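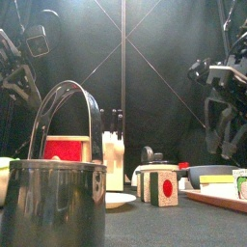

The question Awuor Mohamedi wanted answered was a small one. If you teach a robot with two arms to clear a kitchen bench, does it matter how messy the bench was when it learned?

Most labs tidy up first. Same bowl, same spot, same lighting, record the person driving the arms, reset, go again. It works. Then you move the plate over a bit and the arm goes for where the plate used to be.

So the group at Isilham went the other way. Toy kitchen gear, piled on a black table inside a black cloth booth, and no two starts alike. Things behind other things. Handles in the way. The people driving the arms weren't told to avoid the clutter, just to get on with the job the way they would at home.

They call it the Pelside set, after the street. It was recorded in May, in one long push, with a lot of takeaway. 127 layouts. Each one driven by hand, start to finish, fumbles left in. That last part got argued over. The usual habit is to throw out any take where the operator misses and has another go, and Mohamedi kept them. Her reasoning, given to me very fast while walking to a tram, is that a robot that has never seen a miss has no idea what to do after one.

Seems obvious once she says it. It wasn't obvious to the reviewers.

The comparison was simple enough. Two copies of the same learning program, same size, same training time. One fed on tidy tables, one on messy ones. Then both turned loose on 70 new layouts neither had seen, the job being to pick up a named object and put it on a plate or a tray. 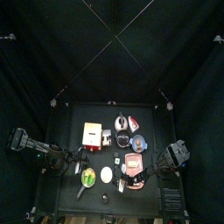 Wilfredo Pangilinan reckons the whole thing is unfair to the tidy version, and told me so before I'd sat down. Of course it does badly in clutter, he said, it has never met any, you might as well test a pool swimmer in surf. He would like to see both copies run on clean tables as well, and the scores printed side by side.

Fair point, and they did run it, it's just buried in the back of the paper. On clean tables the two are close. The messy one is slower, it pauses more, comes in from odd angles. Mohamedi doesn't love that. Pangilinan thinks it should be in the abstract.

In the clutter, though, no contest. The tidy copy finished 41 of the 70. The messy copy got 58. And when the messy one missed its first grab it would back off, shift, try again, where the other mostly closed on air and carried on to the plate with nothing in it. I watched a few of those. Oddly sad.

What changed my mind a bit was the wrist views. Both copies get the overhead picture and a close one from beside the fingers. Block the close one and the messy copy loses most of its lead. So the theory now is that clutter teaches it to trust the near view more, becuase the far view is so often blocked by something. Only a theory. They haven't pulled the program apart to check, and doing that properly is next year's money, if there is any.

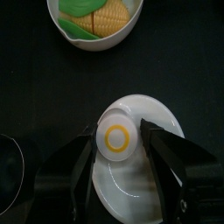 Iida Hirvonen would be more careful with the word trust. Taking a camera away and watching the score fall shows the program uses that camera, she wrote when I sent her the draft, and it says very little about why, or whether clutter taught it that or plain old variety did. Her test would be tidy tables with the objects in all differnt places. Nothing hidden, nothing stacked.

I passed it on. Mohamedi's answer came back inside the hour: already on the list, operators booked, same booth. She also wants real dishes at some point. Heavier, slippier, and they break.

The layouts and recordings are free to download for other labs. The write-up of how to reset the table between takes runs longer than the paper does and is, I'd say, the better read.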